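Clean Windows, Long Ladders and a Pot of Coffee: A Talk With the Owner of Stulora Window & Gutter

13 August 2022

If you live anywhere near Flalldale, you have probably seen the pale green van. It belongs to Stulora Window & Gutter, and on most mornings between spring and the first frost it is parked on somebody's street by seven, with the ladders already off the roof and a hose running up the driveway.

I had been meaning to sit down with the owner for a long while, partly for this page and partly (I'll admit it) to find out why my own windows look worse an hour after I wash them. We finally managed it at her kitchen table, over coffee that she kept topping up before I could say no. She asked me to leave her name out, as she'd like people to call the office line and not her mother's house, where the old listing still rings.

She started out cleaning storefronts in Nyaga, a block of shops at a time, with a squeegee and a bucket she carried on the bus. "I had one good blade and I treated it like a baby," she told me. "The bakery paid me in cash and whatever was left on the tray. I was never so well fed in my life." Houses came later, when one of the shop owners asked whether she could do the upstairs windows at home too, and then the neighbor wanted hers done, and so on down the road. 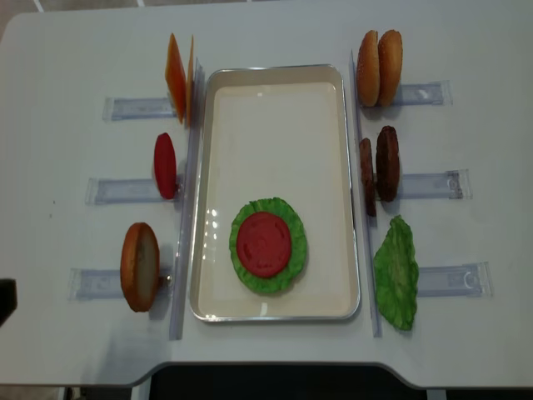
Lettuce and tomato on a metal tray.

These days the company looks after 247 homes on a regular schedule, plus the shops, and there are three crews in the busy months. I asked whether she still goes out herself and she looked almost hurt. "Of course I go out! If I sat in the office all day I'd forget what a bad screen feels like." She still takes the older houses, the ones with storm windows that have been painted shut since who knows when, and she says she can happily lose a whole morning to a single porch.

The big news this year is gutters. For a long time Stulora handed that work to another outfit, but customers kept asking, and in May she bought the equipment and trained two of her people to use it. I wondered what made her hold off so long. "Gutters are heavy, dirty, and you're always up at the edge of the roof," she said. "I wanted the right ladders and the right feet on the ladders before I sent anyone up there. You can't be in a hurry about that."

Their first big gutter job was at the Plusow Apartments, out past the fairgrounds, where they cleared 400 feet of gutter along the back buildings. She described it with real delight, the way other people talk about a vacation. There were maple seedlings growing in one corner, a good few inches tall, and a tennis ball so old it had gone gray. "We put the seedlings in a coffee can," she said. "One of the crew took them home. I think two of them made it, so there's a little bit of Plusow in his backyard now."

We got onto prices, because I know that's what a good many of you will want to hear about. A basic outside wash on a one-story house starts at $113, and screens are included in that. Inside glass is extra, and so are the tracks, which she says are the part people forget until they slide a window open and see what's been living down there. She won't quote a two-story house over the phone. "People say, 'Oh, it's just a regular house,' and then I get there and there's a skylight and a sunroom," she laughed. "I'd rather come by, have a look, pet the dog, and give them a number that stays put."

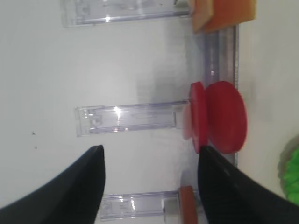 She is just as firm about weather. Light rain doesn't bother her much, and she says a washed window will stand up to a shower far better than people think, but wind is another story, and the crews come down when it picks up. That can push the schedule back by days in a bad stretch. I asked if customers get cross about it. "Some do, for a minute," she said. "Then I tell them I'll be the one driving to the hospital if somebody falls, and they usually say Thursday week is fine, or whenever I can make it."

And my own streaky windows? I got a proper talking-to, kindly done. I use far too much soap, it seems, and I wash on the sunny side of the house at noon, so the suds dry before I can get to them. Her advice was a small squirt of plain dish soap in a bucket of cool water, a clean cloth for the edges, and an early start on the shady side. She also told me to throw out my squeegee blade, which she hadn't even seen. "How old is it?" she asked, and when I had to stop and think, she said, "There you go, then."

Before I left I asked what keeps her at it after 23 years, with her knees being what they are. She took her time over that one and filled my cup again. "There's a lady I do every fall who sits in her front room while I work on the outside," she said. "We wave at each other through the glass. When I'm finished she comes out and tells me the whole street looks closer. I like that. I look forward to that one."

Stulora Window & Gutter is booking fall visits now in Flalldale and Nyaga, and gutter cleaning can be added to any window appointment. Call in the morning if you can, before the vans go out.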